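Trulus tabletop simulator, two months in: can it tidy a table yet?
Finn Janssen, Jul 10, 2026
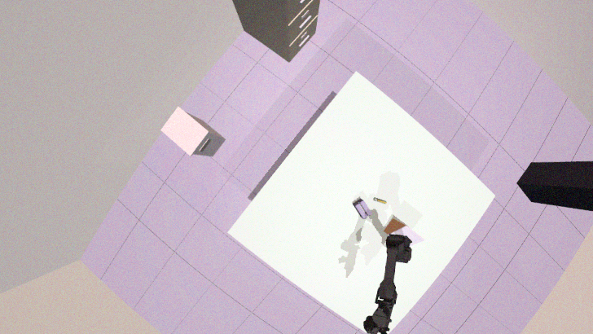 What I tested

I've been running Trulus since May, mostly on one chore: get the small stuff off the table and into the box. I love this thing! You give the simulated arm a goal, go make coffee, and come back to a pile of attempts to watch.

How it did

The brown block is the easy one. Out of 354 tries the arm got it into the purple container all but 33 times, and a lot of those misses were my own sloppy settings. The thin yellow and white cylinder is another story (it rolls, and the fingers close on air). Flat pieces are worse still, and I had 4 good pickups in a whole evening.

Would I trust it with my kitchen?

Not yet, and a rendered table is a lot kinder than mine. But sorting parts at a bench, with the same few shapes every day? I think we're close. Setup took me three hours, the manual skips the gripper settings completely, and I'd still buy it again tomorrow.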